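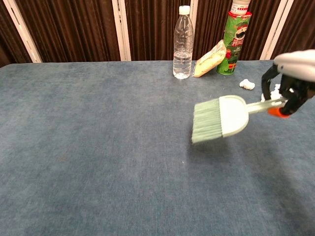

Figure 3. Table setup for the clearing task, with snack packaging, a water bottle and white fluffy clumps on the cloth.

3.2 Materials and table layout

All clearing sessions used the same kind of surface, a broad table covered in blue-gray cloth with a felt-like texture (Figure 3). We chose cloth over a bare top for two reasons. Light debris tends to stay where it is put on a textured surface, so the starting layout can be repeated from one session to the next. Cloth also makes the work harder in a way that is familiar from homes and shared offices – crumbs and lint cling to the fibers and have to be brushed more than once. The brown pleated curtain behind the table kept the background plain.

Items were divided into two groups. The first group, which we call standing items, covers bottles, cans and bags that a person would pick up by hand. In the layout shown in Figure 3 these are a partly filled clear water bottle with a white cap, a green Pringles can with its white lid on, and a crumpled transparent bag with pale yellow, crumbly contents. They sit close together near the far edge. The bag leans against the can, and this contact matters for the order of work: lifting the can first lets the bag slump, and crumbs may spill onto a part of the cloth that has already been cleared.

The second group is loose debris. In Figure 3 it takes the form of small white clumps set in front of and to the right of the can. Clumps of this kind are too light to push with a flat hand and are easily scattered, so a brush was provided in every session. Short, slow strokes toward the near edge were written into the instructions after trials at the Mivach site in July, where longer strokes often sent debris off the side of the table.

3.3 Session procedure

A total of 508 sessions were recorded at two sites, Mivach and Fitzsimmons. Each session began with a full layout and ended when the cloth was free of visible debris or when 60 seconds had passed. Standing items could be moved aside or left in place, but they had to be upright at the end if they had been upright at the start. The cloth was shaken out and laid flat again between sessions.

We scored debris and standing items separately. A session in which every clump was removed but a bottle was knocked over counts as a partial result. Of the 508 sessions, 64 were partial by this rule, and most of those came from layouts in which debris lay within a brush width of a can or bottle. Section 4 looks at these layouts in more detail.

Search this journal
Enter keyword, title or author
Advanced search

Related articles
Crumb spread on woven and felted table covers
The Prirkel layout set for household surfaces
Stroke length and debris loss in hand brushing
Merkon scoring rules for partly cleared tables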